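School holidays are too long in one place and too short everywhere else. The summer break in Dranen runs for six weeks, and most parents I know have used up their leave by the third.
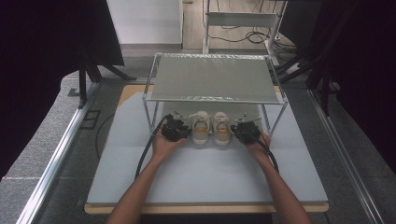
The school's answer is the Shukla holiday club, which costs 1,870 for the full summer and takes 35 children. The price covers lunch but not kit. A pair of white trainers with laces and a tan band, set side by side on a table, looks a minor expense until it has to be bought again in September, a size up. I would shorten the summer by a fortnight and add a week each to autumn and spring. 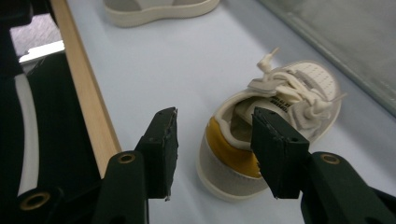
Dramberg, 2023-04-03

The usual objection is that children need the rest. They do – but rest spread over the year is still rest. Tondidero school moved to shorter terms and kept the same number of teaching days. Ours could do the same.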